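Home | Posts | Workshops | Letters | About

Getting the family letters in order

Last updated in November

My aunt kept letters in three shoe boxes and a bread tin. When she moved to a smaller apartment in Drerau she handed the lot to me, because I'm the one in the family who writes things down. I've been working through them most evenings since, and a few people have asked how I'm going about it.

The first thing I did was nothing. I left the boxes on a shelf for a month and thought about what I wanted at the end. Some people want a complete archive. I wanted a book my cousins would read, with maybe thirty letters in it and some pages from me in between. That settled a lot of later questions.

Then I started a log. Every letter gets a number in pencil on the top corner of its sleeve (never on the paper), and one line in a notebook: who wrote it, who got it, the date if there is one, and the main subject. My grandmother's main subject was usually the price of coal.

I'm up to 1,511 lines now. The bread tin was the worst of it, all postcards.
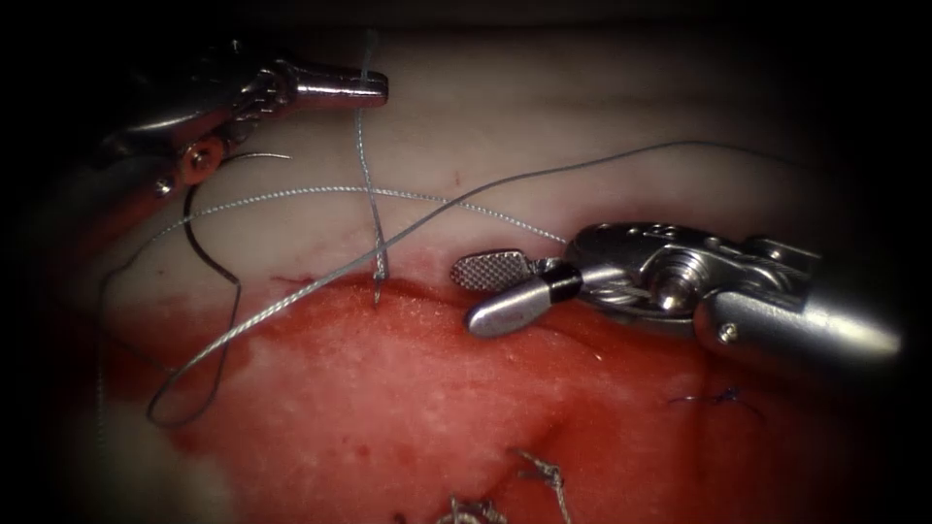
Do I need to type out every letter before I start writing?

Only the ones you expect to quote. For the rest, the line in the log is enough to find them again, and you can type one up later if it turns out to matter.

I typed 17 letters in full before I wrote a word of my own. Since then I've gone back for a few more. Typing is slow, but I notice things when I type that I miss when I read. My grandmother switches to a more formal spelling whenever she is angry with someone.

Dates were harder than I expected. She often wrote only the month, or "evening, after supper." I worked out most of them from what she mentions. If she says the baby is walking, and I know when my father was born, I can get within a season. I put those dates in square brackets so a reader can tell they're mine.

Marlina Hidayat, who runs the writing group I go to in Urkine, told me to stop sorting and write one chapter, any chapter. I picked the winter my grandfather was away working at Lumanlan. There are nine letters from that winter and they answer each other, so it was almost a story already. My first draft came to 2,855 words. The group thought I explained too much between the letters, and I took it down to 2,168. I miss one paragraph about the stove, but the chapter moves better.

The group also disagreed about spelling. Rasmus Lukoševičius would fix all of it. Helju Butkienė would leave every mistake where it is. I've gone halfway - I leave her spelling alone and add a comma or period where a sentence can't be followed without one. There will be a note at the front of the book saying so. 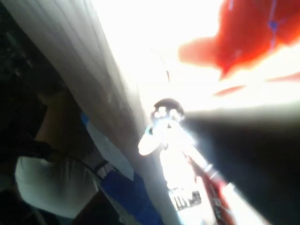 What I'm leaving out

There is a run of letters about a quarrel over a piece of land. Both sides have children living, and two of them still talk to each other. I read those letters twice and put them back in their sleeves. They're in the log, so anyone who comes after me can find them.

I'm also leaving out most of the illness letters from the last two years. I'll use one, where she describes the view from her window and asks for her good scissors.

Next is the chapter on the move to Drerau. I have her side of it and almost nothing from anybody else, so I'm writing to my father's cousin to ask what he remembers. I've put my questions on one page and left space under each for him to write in. He doesn't like the phone.

Contact | Copyright Algirdas Eglītis | Back to top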